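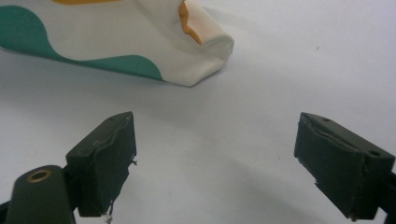

Printed cloth and gripper on the white table.

The rule book at Noltis lived in a blue binder on the shelf over the sink, and in my first week there I was told to read it from front to back before I so much as touched a gripper. I took it home on the bus. It had 287 rules in it, and I am the sort of person who reads the leaflet in the aspirin box, so I was perfectly happy.

Most of them were sensible enough. Wipe the table before each session. Keep sleeves above the elbow. Do not start a fold with the fingers closed. Some had clearly been written on the evening of a bad day, and you could feel the heat still coming off them, like rule 60, which said in capital letters that SOUP IS NOT PERMITTED IN THE FOLDING ROOM and then, in smaller type underneath, that this included cold soup.

But the one I kept going back to was on the second page. Rule 2 said: Before closing, wait.

It gave no number of seconds, and it didn't say what you were waiting for. Every other rule in that binder had a measurement or a form to fill in, and there sat this one with its three words, as if somebody had been called away to the phone in the middle of typing it.

I asked the woman who was training me. She had been folding for Noltis since the days when the whole company was a single room above a dry cleaner's, and she had a way of answering questions by putting the kettle on. She told me to go and pick up a cloth, any cloth, and we would talk about it afterward.

So I took the handle and brought the fingers down over the table. It was one of the printed pieces, off-white with a big teal wave running along it and a bit of orange where it turned over on itself, and the end was bunched up like the toe of a sock. I lined up on that end, because it looked like the easiest thing in the world to take hold of. I squeezed. Up it came, a lovely clean grip, and the rest of the cloth hung down in a twist that took me the better part of the morning to undo. (It wasn't really the morning. It felt like it, with her standing there holding her tea.)

"What did you see before you closed?" she asked.

I said I saw the end of the cloth.

"And what was it doing?"

Well, it was lying there. That's what I told her. She nodded, very kindly, and crumpled it up and dropped it again.

We went on like that until lunch – drop, look, close – and somewhere in there I started to see what she was getting at. A dropped cloth goes on settling after you think it has finished. A crease lets go, a corner slides down a little, and a fold that was standing up decides to lie over. If you come in quickly you are grasping at the cloth as it was a moment ago. And the machine, which would be learning its manners from every session we recorded, would learn to grasp at the past as well, and do it a good deal faster than I could.

That autumn Noltis was getting ready to share its handling standard with two other outfits, Ullimance and Rallivgate, and in October a gentleman came over from Ullimance to go through the binder with us. He was a pleasant man with a very good pen. He struck out the rules that repeated each other, and he put the ones about cleaning together in one place, where they should have been all along. I liked him more than I had planned to. Then he got to the second page and stopped.

"Wait how long?" he said.

My trainer said that it depended on the cloth.

He explained, quite patiently, that a standard has to be something a stranger can follow in another building, with no one there to ask, and that two strangers following it ought to end up doing the same thing. He was right, too. I had been that stranger only a few weeks before, squeezing away. He proposed thirty seconds. She said that in thirty seconds you could knit the thing. They looked at each other across the table for a while, and I got up and filled the kettle, having learned that much.

What they settled on took the rest of the afternoon and a whole packet of ginger cookies. The new page was dated 22 November 2021 and went out under the name Sala, which was what the three companies had agreed to call the shared standard. It reads: Before closing, hold the fingers open over the cloth until no part of it is seen to move. Then close.

I have trained a good many people on it by now. They nearly always ask how they'll know, and I tell them to go and pick up a cloth, any cloth, and I see about the tea.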